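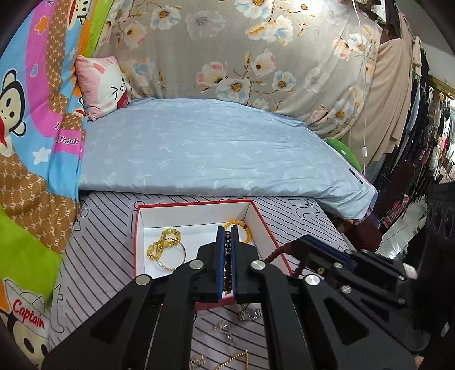

Dadeck Open Day: Jewelry Sorting Set

Overview
Recordings from the Dadeck open day in July. Visitors used a pair of hand-held grippers to move bracelets, necklaces and other small pieces into or out of a shallow box. Most had never held the tool before and got a short demonstration from Samer Jaber first.

Contents
1,567 clips from 21 visitors
544 of the clips have a written note on the grasp
17 clips are held back for testing

Files
clips/ — one folder per visitor, numbered in order of arrival
notes.csv — clip number, item type, free text
heldout.txt — the test clips, one per line

Known problems
Beaded strands and thin chains are labeled the same way, as "strand". Visitor 9 swapped left and right partway through, so check the side column before using those clips. Notes were typed during the day and have not been spell-checked.

Use
Free for research and teaching. Please don't try to identify visitors — names were not kept with the clips.

Contact
Hjalti Lund keeps the set up to date. Send corrections with the folder and clip number.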